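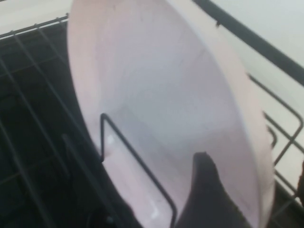
Pink plate in the rack, with the gripper up against it.

The Wash-up

The arm was bolted down in January, between the sink and the rack, where Rafail Liapis used to stand.

He watched them do it. Two fitters from Plidex came with a drill and a dust sheet, and Murthy, who ran the kitchen, kept coming in to ask them whether they would be done by lunch. They said they would. Rafail carried on washing at the far sink with his back half turned, and every so often he moved a stack of plates out of their way before they asked.

I was on vegetables then. From my bench I could see the wash-up through the hatch, and I had been looking at the back of Rafail's head through it for six years.

Mornitz was a residential college, and we fed everyone who slept there and a good many who didn't. On a full day it was 224 for lunch. The crockery came from all over, from a nursery that had shut and from the old staff dining room, and whatever Murthy could get at auction. There were pink plates and plastic bowls and heavy white dishes with a green line that you couldn't stack more than a few of. A new person took weeks to learn what went where. Rafail could do it without looking.

"It's only for the racks," Murthy told him, when the fitters had gone. "In and out of the racks. You'll still be doing the pans."

"And when there are no pans?"

"There are always pans."

Rafail nodded and wiped down the steel, going round the new base plate and its four bolts.

They called the arm Presik. It was printed on the side in small letters, and it might have been the model or the part of the firm that made it. Within a day the whole kitchen was saying it like a name. Presik's stopped. Presik's got a fork. Mind Presik.

It was slow at first. It would bring a plate up to the rack and wait there, then go forward a little and wait again. When the plate was in, it put a finger against the face of it and gave it a push, to see whether it would stay. That was what bothered Rafail most. He never pushed a plate. He put it down between the wires and by the time it had settled he had the next one in his hand.

"What's it want to poke it for?" he said to me at break.

"To see if it's in."

"If you've put it in, it's in."

We took our break on the step by the bins. He had a flask of tea and I had a cigarette, and in cold weather we stood with our backs to the extractor outlet, where it was warm and smelled of whatever was on.

"Have they said anything about hours?" I asked.

"They've said they'll look at it."

"When?"

"When it's bedded in."

He drank his tea. He was fifty-eight. He had started at Mornitz in the gardens and come indoors when his knees went, and his wife had worked in the laundry until that was sent out to a firm in town. She had been told they would look at it, too.

A woman from Plidex came for the first fortnight to set it right. She had a laptop and she sat on an upturned crate beside the sink with the laptop on her knees. She was polite to everyone and got in no one's way. She had thought there would be one kind of plate. When she saw the shelves she got up and walked along them, touching the edges.

"Is there a list?" she said.

"A list of what?" said Murthy.

"What you've got. The types."

Murthy looked at Rafail through the steam. Rafail dried his hands.

He took her along the shelves himself. I could hear most of it. The pink ones go at the front, they're light and the spray turns them over if they're at the back. These have a thick foot, so you leave a gap. Those look the same but they're not, feel the rim. She typed with one hand and held the laptop against her chest with the other arm. It took them past the end of his shift, and he stayed and finished it, and then he went home on the later bus.

After that she asked him something most days. She would turn round on her crate and say, "Rafail, which way up would you have this?" and he would come over and show her. Then she would do something on the laptop, and the arm would do what he had done, only slower. By the second week it wasn't so much slower.

"You're teaching it," I said on the step.

"I'm telling her where the plates go."

"It's the same thing."

"She'd have worked it out." He screwed the cup back on his flask. "It'd just have broken more."

It had broken some. Murthy kept a tally in chalk on the back of the dry store door, and for the first few days the tally was bad. Then there were whole days with no mark at all. He got me to come and look at it as if I'd had something to do with it.

What it could not do was the plastic. The bowls came back nested, one jammed inside another with a bit of porridge for glue, and the shine on them confused it. It would come down into a bowl and stop with its finger on the inside wall, and stay there until somebody pressed the button. Some mornings it did this over and over. We would hear the fan on it and nothing else, and Murthy would shout "Bowls!" from the office, and Rafail would put down his pan and go across.

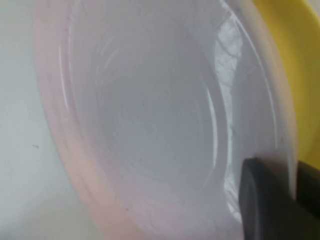
The Bowls

The woman's fortnight ran out before the bowls were right. She left a number to ring and a laminated sheet, which Murthy fixed to the wall above the sink, and she shook hands with Rafail and gave him a tin of biscuits. It was a decent tin. He put it in the staff room with the lid off.

The hours were looked at in the spring. Murthy did it in his office with the door open, which I thought was to his credit, or else it was just hot in there. Rafail was to come in at 10 and go when the lunch pans were done. The evenings would be Presik's, with whoever was on to load the trays and clear it if it stuck. I was whoever was on. They had started buying the vegetables in ready cut, in bags, and my bench had a new microwave on it.

"It's a fair offer," Murthy said to me afterwards. "I fought for that. They wanted him out altogether."

"Did you tell him?"

"I told him it was a fair offer."

So in the evenings I stood where Rafail had stood, or next to it, as his place was taken. I scraped and rinsed and set things down on the mat, and the arm picked them up. The mat had marks on it to show where. If I put a plate outside the marks it would wait for me to move it. It never hurried me but it was always ready before I was, hanging over the mat with its fingers open, and I found I was going faster than I wanted to. My shoulder started to hurt. Through the hatch I could see my old bench and the clock.

I'd expected to mind the machine. What I minded was the talk going. With Rafail there had been some conversation running all day through the hatch, and you picked it up when the water was off. His daughter's house, and the damp in it. Whether Murthy dyed his hair. In the evenings now there was the radio, and I would hear a whole programme from start to finish and have no idea by the end what it had been about.

It still stopped on the bowls. I'd press the button and it would lift away and go down again in the same place and stop. I rang the number once. A young man asked me what was on the display and I read it to him, and he said he would raise it.

I mentioned it to Rafail the next time our hours crossed. He was putting his coat on.

"Do you bang them?" he said.

"Bang what?"

"The bowls. You get them apart and there's water in the bottom, in the rings. You've got to bang them on the edge and get it out. It's the water it doesn't like. It's looking at the light in it."

"Did you tell her that?"

He did up his buttons. He took some time over the top one.

"She never asked about that," he said.

I banged the bowls. I did it that night, each one upside down on the edge of the sink, twice. The arm went down into the first and picked it up and took it to the rack. It did the next. I can't say it never stopped again, but it got through the tray, and then the one after, and I was out in time for a bus I hadn't caught on an evening shift before.

I thought about it on the bus. All through that fortnight he had been walking over and pressing the button for her, and going back to his pan, and he had known. He would have banged those bowls thousands of times. His hands would have wanted to do it.

In the morning Murthy was looking at the screen in his office.

"No stops to speak of," he said. "Did they send somebody?"

"No."

"Have they changed something their end?"

He had the contract out on the desk. I could see a figure of 450 with a pound sign in front of it, and the word callout. Next to it was the rota for the summer, in pencil, with Rafail's name down the side and his hours in the boxes, and in the last few boxes there was nothing written yet.

"Could be," I said. "They said they'd raise it."

"Well, it's better."

"It might not last."

"No," said Murthy. He rubbed something out on the rota and blew the bits off the paper. "We'll see how it goes this week."

That evening I stacked the bowls in the sink and ran the hot tap. The arm was over the mat with its fingers open. I pulled two of them apart, and there was water in the rings at the bottom, with the strip light in it. I set the bowl down inside the marks as it was.

It went down and stopped. I let the fan run for a while, and then I dried my hands and pressed the button.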